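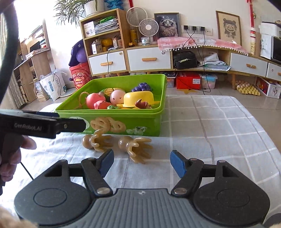 A caixa verde cheia de comida de brincar, com dois polvos à frente, sobre a toalha axadrezada.

Troca de brinquedos de Meltham volta em fevereiro e já chegou às salas das famílias

Quem tem crianças pequenas em casa conhece bem o problema: há a maçaroca de milho que aparece debaixo do sofá, o cacho de uvas que vai parar à gaveta das meias e aquela tigela de plástico que ninguém se lembra de ter comprado mas que anda por ali há anos. Foi a pensar nestes pequenos tesouros espalhados que nasceu a Prernel, a troca de brinquedos do bairro de Meltham, que regressa em fevereiro para mais uma edição e que este ano começa, como sempre devia ter começado, em casa de cada um — com uma caixa, uma toalha estendida e um bocadinho de paciência.

A ideia é muito simples. Cada família junta numa caixa os brinquedos de um mesmo tema, seja comida de faz de conta, bichos do mar ou carrinhos, e leva-a ao salão da Rua Magyar, onde pode trocá-la pela caixa de outra família. Ao fim de seis semanas as caixas voltam a circular, e quem se tiver afeiçoado muito a uma peça pode pedir para ficar com ela, desde que ponha outra no seu lugar. Na edição passada participaram 72 famílias e mudaram de mãos 684 brinquedos, números que deixaram a organização contente e, confesse-se, também um pouco aflita com a arrumação.

«As pessoas julgam que a caixa tem de ser bonita ou nova, e não tem nada», conta Wycliffe Massawe, que coordena a troca desde a primeira edição. «Uma boa caixa de bolachas faz o serviço todo. O que eu peço é que despejem tudo antes de escolher, porque as crianças gostam de ver as coisas cá fora, pegam numa, largam outra, e nisto já inventaram um almoço inteiro.»

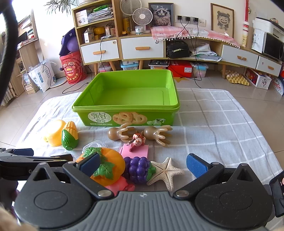

Tudo cá fora: a abóbora, o milho, as uvas e a estrela-do-mar em frente da caixa vazia.

E almoços inventados é o que não tem faltado. A comida de brincar foi o tema mais pedido do ano passado, e entre pêssegos cor-de-rosa, espigas de milho e abóboras cor de laranja aparece sempre qualquer coisa que ninguém esperava encontrar numa cozinha, como um par de polvos ou a figura de um velhinho de barbas. A organização não se importa nada com estas misturas e até as recomenda, desde que as peças sejam grandes o bastante para a idade de quem as vai receber e que venham limpas.

Shabani Kirui, mãe de dois rapazes, vai participar pela segunda vez e garante que a parte mais demorada é a despedida. «O mais novo quis que o polvo fosse por cima de tudo, para respirar melhor pelo caminho. Eu cá fiz-lhe a vontade, que remédio», diz, a rir. No ano passado, a família entregou uma quinta de animais e trouxe uma mercearia completa, que ainda hoje abre portas ao fim da tarde, entre o lanche e o banho.

As caixas podem ser entregues durante todo o mês de fevereiro, a partir das dez da manhã, no salão da Rua Magyar. Há lugar para até 70 caixas nesta edição, e cada família pode inscrever uma. A papelaria Sirlow volta a oferecer as etiquetas, onde se escreve o tema, o nome da família e, para quem quiser, um recado para a criança que vier a seguir — há quem deixe receitas de sopa de uva e de bolo de milho com estrelas. As inscrições fazem-se ao balcão da própria papelaria, até se esgotarem os lugares.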